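About Plundora

Plundora is a shared workshop in Warngate, up two flights, door on the left. We build robots. Small ones mostly, arms and grippers and the odd thing on wheels. Everybody here has a day job.

Started by Setsuko Honda and Spyros Andreadis, who got tired of building in separate kitchens. Darlene Simard joined in March and does the wiring, also the invoices. 215 square feet, one good bench, one bad one.

Main build right now is Ferora, an arm that picks things up off the floor. Mugs, bottles, whatever gets left lying there. Wrist camera, two ribbed fingers, software by Spyros. Budget was 500 dollars and we are still under it — just.
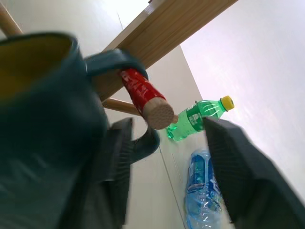
Do I need to know how to code before I join?

Most members didn't when they came in. Setsuko runs a beginner session at 7 pm, bring a laptop if you have one, and you'll be moving a motor by the end of it.

Membership is monthly, no contract. You get a key, a shelf and use of the printers (the older one jams, please dont force it). Parts are at cost. Write what you take in the book by the door.

We don't do repairs for the public, sorry, and we don't sell finished robots. Plans for the gripper are free to anyone who asks. Current version is the one with the wider fingers, older files have the wrong screw holes so check which you've got.

Visitors welcome most evenings. Ring the bottom bell, the top one is Oyelaran upstairs and they would like us to stop sending poeple to them.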